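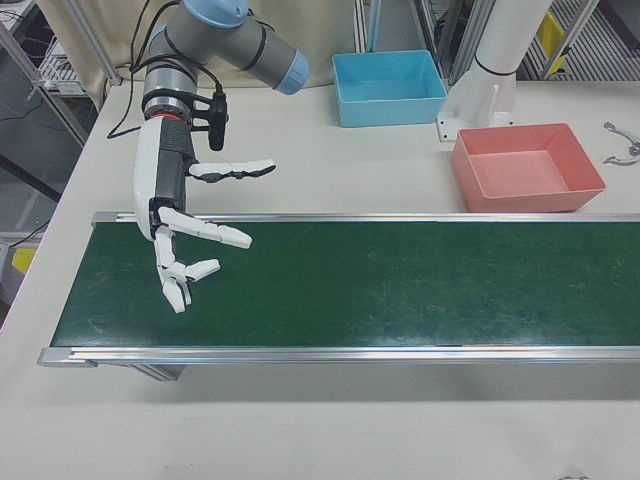 The belt bench at Kulent

I've been meaning to put up a page for the belt bench for ages, and June seems as good a time as any. If you've come over from the main Kulent page you'll know our unit in Bromport is mostly benches, and they all end up with their own personality. The belt bench is the one I'm fondest of (don't tell the others!) and it's the one people ask me about when they come through, mainly on account of the colours.

The belt itself is a dark green one with aluminium rails down both sides. I found it secondhand through Grendlow, who clear out packing rooms, and it was lot 1322 on a list so long I nearly gave up before I got to it. It came up the stairs in two goes with a lot of swearing. I'd wanted black. Rozália Kovács, who I share the bench with, took one look and said green was much nicer to stare at all day, and she was right, so I've stopped looking for a replacement.

It's scuffed, of course. I had a go at the marks with warm water and a bit of dish soap, then with one of those white sponges, and after a whole afternoon of that I decided I liked them. A belt is meant to have things dragged along it!

The plastic came next. I'd been using old ice cream tubs and takeaway lids, which did the job but looked like the bottom of somebody's pantry. So one lunchtime I went down to Kuusisto with a shopping bag and came home with a stack of bins and trays in blues and pinks, plus a few cups, for 157 dollars all up. More than I meant to spend, I'll admit, but the bins are a lovely shape and the softer colours show up beautifully next to the green. Rozália calls it the gelato shop.

We don't have a strict rule for which colour goes where. She likes a bin behind the belt, where it's out of the way of her elbows, and I like a tray in front, where I can reach it without stretching. Whoever gets in first wins, and the other one grumbles and moves everything back after lunch.

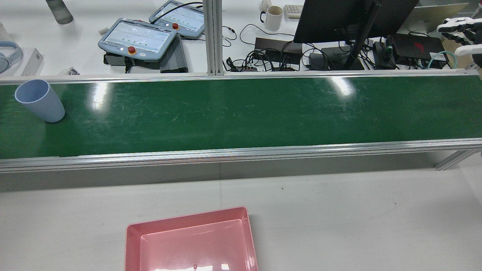
Pale blue cup on the belt, pink tray out the front.

I'm very fond of those cups. They're light as anything, so they tip over if you look at them sideways, but they're a cheerful blue and they stack. The tray has a good wide rim on it too, easy to pick up with one hand while you've got something in the other.

And yes, that's the back desk, mug and all. The keyboard lives up there with the monitor, and so does the power board with everything we own plugged into it. I keep promising to do something about those cords. I bought a bag of 300 cable ties for exactly that purpose and they're still in the drawer, unopened, under the tea bags.

The overhead lights bounce off the belt something shocking, too. Rozália wants to hang a bit of baking paper under them and I want proper diffusers, so for now we've got neither and a fair bit of squinting.

More benches to come once I've tidied them up a bit. The gluing bench is next, and it needs a good scrape first.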